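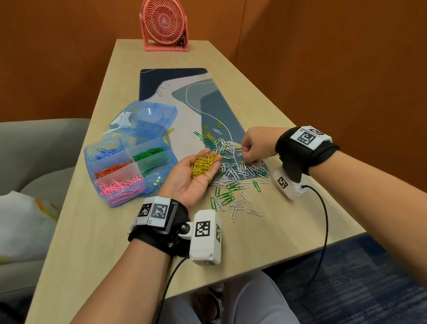

**Student Help > Writing & Essays**

# Extended essay and long paper questions

These are the questions that come up most at the Stivura Writing Room, usually in October, when the first outlines are due and everybody suddenly remembers they have one. I've tried to answer them the way I would if you sat down across from me, so some answers run on a bit. Skip to the one you need.

### How do I know if my topic is too big?

Try saying it out loud as a question to someone who doesn't take the class. If they say "well, that depends," you probably have a topic that needs trimming. "How does migration change a town?" could fill a shelf. "How did the closing of the cannery change who moved to Carhuamaca?" is something you can really get your arms around in one paper, and you'll enjoy it more too, because you'll get to know the place!

### Can I write about my own family or neighborhood?

Yes, and please do if you'd like to. Some of the loveliest papers we've read started with a grandmother's recipe box or a street somebody grew up on. You'll still need sources besides your own memory, though. Talk to your subject teacher early about interviews, as you'll need a signed consent form from anyone you quote (the forms are in the tray by the door, and there's a copy in the shared folder).

### What is the word limit, and does everything count?

The long paper is capped at 3,400 words... or it used to be. The current rule is simpler: your subject sheet has the number at the top, and that's the one to follow. The abstract has its own limit of 400 words. Quotations inside your paragraphs count. The title page, the works cited list and captions don't.

### My teacher says my draft is "descriptive." Is that bad?

It's a very common note, so don't lose heart. It usually means you've told us what happened and haven't yet told us what you make of it. Go through with a pencil and put a small mark next to every sentence that is your own thinking. If you get through a whole page without a mark, that's the page to work on first.

### How many meetings do I get with my supervisor?

You get 3 formal ones, and you write a short reflection after each. Quick questions in the hallway are fine and don't use one up. Bring something on paper to each meeting, even if it's a messy half page.

### Which citation style should I use?

Whichever one your subject department prefers, and then the same one all the way through. History and literature differ here, so do check. We keep style guides on the shelf in Room 623.

### May I get help with my grammar?

We'll gladly read a page with you and point out patterns, like commas that keep wandering off. We can't correct the whole paper for you, and neither can a tutor or a parent.

### Who do I ask if my question isn't on this page?

Come and find Abla Nasrallah in Room 623 during lunch or after school until 4:30. If you'd rather write, leave a note in the Writing Room mailbox with your name and homeroom, and you'll get an answer back through your homeroom teacher.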